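**Thread: Removing ghosting and gray scuffs from melamine whiteboard used as a bench top**

---

**nkoivisto**

I use sheets of whiteboard stock as a sacrificial surface on worktables. They are cheap, flat, and bright enough that small screws don't vanish. After a year of use, mine have gone gray in the working area. Dish soap lifts the dust and grease but leaves the gray lines. Isopropyl at 70 percent does slightly better.

Questions for the group:

- Is the gray sitting on the coating or has the coating worn through?
- Does anyone recoat these, or do you flip and replace?
- Is there any point paying for porcelain steel on a horizontal surface?

The sheets are plain melamine on hardboard, bought in Skamerville from the cutoff bin.

---

**s_harju**

Two different problems get called "gray." Metal transfer is a soft metal leaving a streak on a harder surface. It sits on top and comes off with a mild abrasive or a mild acid. Abrasion is the coating losing its gloss, after which it holds dirt. No cleaner fixes that.

Test: draw a short line with a dry-erase marker across the gray area, wait 10 minutes, wipe with a dry cloth. If the line comes off clean, the coating is intact and you have transfer. If it leaves a shadow, the coating is open.

---

**Laaksonen_bench**

Agree with the test. Disagree about the mild abrasive. On melamine, any abrasive takes gloss with it. You get a clean board for a month and a permanently dirty one after that. I stopped using cream cleanser on mine entirely.

---

**s_harju**

Depends on the cleanser. Calcium carbonate cream is softer than the melamine resin. The ones with silica or pumice are not. Read the label. I have used the carbonate type on the same sheet since June of last year and the marker test still passes.

---

**Laaksonen_bench**

The marker test passes because you don't write on it. It is a bench. The gloss loss shows under a low raking light well before a marker will tell you anything. Put a flashlight flat on the surface and compare the middle with a corner.

---

**nkoivisto**

Ran both. The marker line came off clean near the edges and left a faint shadow in the middle. Flashlight shows a dull patch the size of a dinner plate, right where I slide things around. So, mixed result.

---

**aquintero**

Most of the wear comes from what you slide, and what is under it. Grit between a part and the board does more damage than the part. Brush the surface before you wipe it. A wet cloth over loose grit is sandpaper.

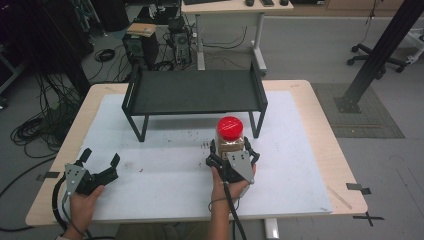 My own routine is dry brush, then damp microfiber, then dry microfiber, in that order, at the end of every shift. The boards last me two years on that, against less than one before. Where things go wrong is the stage between sweeping and wiping, when people see a clean-looking sheet and skip the brush. Dark specks like the ones near the middle of that board should come off with a soft brush first, before any cloth touches the surface. The faint gray marks and smudges can wait for the damp pass. Anything with legs, like that low black rack, gets lifted off before brushing and wiped under the feet before it goes back. Dragging it is how you get parallel lines.

---

**leena_k**

Seconding felt or silicone feet for anything that stands on the board. Plain metal tube ends will mark any coating. Hard plastic caps are fine until they pick up a chip, and then they are worse than bare tube because the chip stays embedded.

On the porcelain question: porcelain steel is a glass surface fused to sheet steel. It is much harder than melamine and you can use nearly any cleaner on it. Two drawbacks on a bench. It chips at the edges if you drop something heavy, and a chip exposes steel that rusts. It is also loud.

---

**Laaksonen_bench**

It also costs enough that you start protecting it, which defeats the purpose of a sacrificial top.

---

**leena_k**

Not if you buy offcuts. I paid 50 for a piece from a school refit near Pristorside, and the same size in new melamine was 10. The porcelain piece has outlasted three melamine sheets so far. Work out the cost per year before calling it expensive.

---

**Laaksonen_bench**

Five times the price and three sheets so far. By your own numbers it has not broken even.

---

**leena_k**

Correct, on sheet price. I was not counting the time spent cutting and fitting three replacements.

---

**a_rantala**

Regarding recoating. I tried the Eltavix two-part clear on a worn melamine sheet. Notes:

1. Degreased with isopropyl, scuffed with a gray pad, wiped again.
2. Rolled one coat. Orange peel visible, acceptable for a bench.
3. Tacky for two days in a cool garage. The can says overnight.
4. Gray marks that were left in place are now sealed under the coating for good.
5. Solvent resistance is poor. Acetone softened it in under a minute.

I would not repeat it. The can cost more than a new sheet.

---

**s_harju**

Item 5 matches what I have heard from others. Melamine itself shrugs off acetone in short contact, so you gave up resistance to gain gloss.

---

**nkoivisto**

Then recoating is off the list. Is the back of the hardboard usable if I flip it? Mine is bare brown.

---

**a_rantala**

Usable for glue and paint work. It soaks up oil and swells if it stays wet. Cut the worn sheet down and keep the good perimeter for drawer liners.

---

**nkoivisto**

Plan is: new melamine sheet, brush before every wipe, silicone feet on the parts rack and the vise base, carbonate cream only on metal streaks. I'll look for a porcelain offcut when the next one wears out. Does anyone have a preference on holding the sheet down? Double-sided tape left a residue on the table last time.

---

**aquintero**

Low stop strips screwed to the table on two adjacent sides, and nothing on the others. The sheet stays put under normal work and lifts out for cleaning. If it curls, store the next one flat.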